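Software Engineer, Motion Planning and Control

Wirkar is hiring a software engineer for its manipulation team in Hirkuldale. You will join a group of 12 and work on the code between the perception output and the joint commands of our arms. Most of it is C++, with Python for tooling and tests.

What you will do:
Maintain the trajectory planner and its collision checks
Cut replanning time, now 300 ms in tight spaces
Write replay tools for logged runs – the current ones are slow and hard to search
Review code from the perception side

You will split your time between a desk and the arm cell, where planner changes are tried on a toy kitchen.

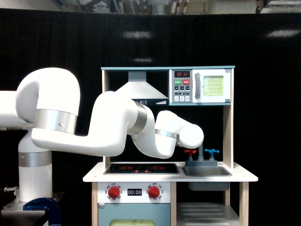
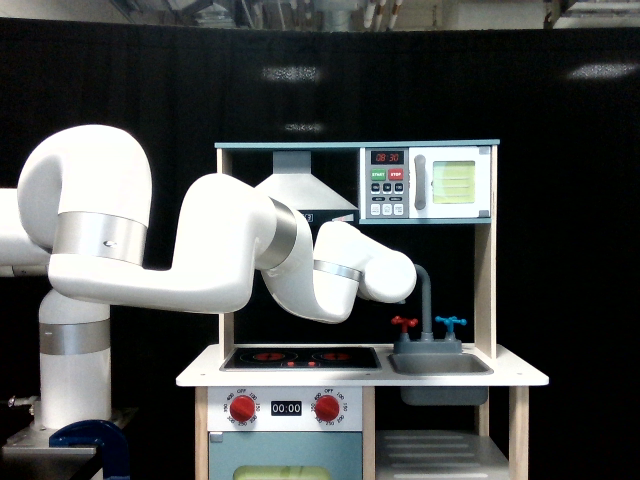
Toy kitchen, black curtain, arm coming in from the left 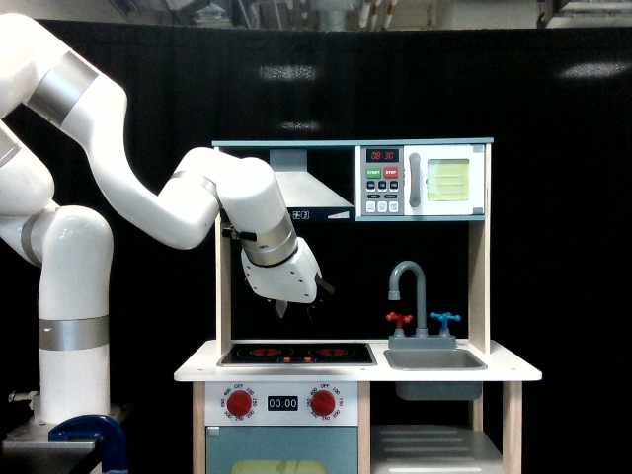 Awwad, on the planning side, adds that applicants tend to ask about simulation first, and that it takes up less of the week than they expect. Most planner bugs are found by reading logs from the real arm, so patience with timestamps and frame transforms counts for more than knowing any one simulator.

What we ask for:
At least 2 years of work on robot software, in industry or a lab
Solid C++ and a working knowledge of kinematics
Clear written English

Experience with force control is useful but not required. The job is full time and on site, with a start in December.

Send a resume and a short note on a planning or control problem you have worked on to the Wirkar hiring desk, Stonwood Building, Room 77, Hirkuldale.

Posted 16 November 2018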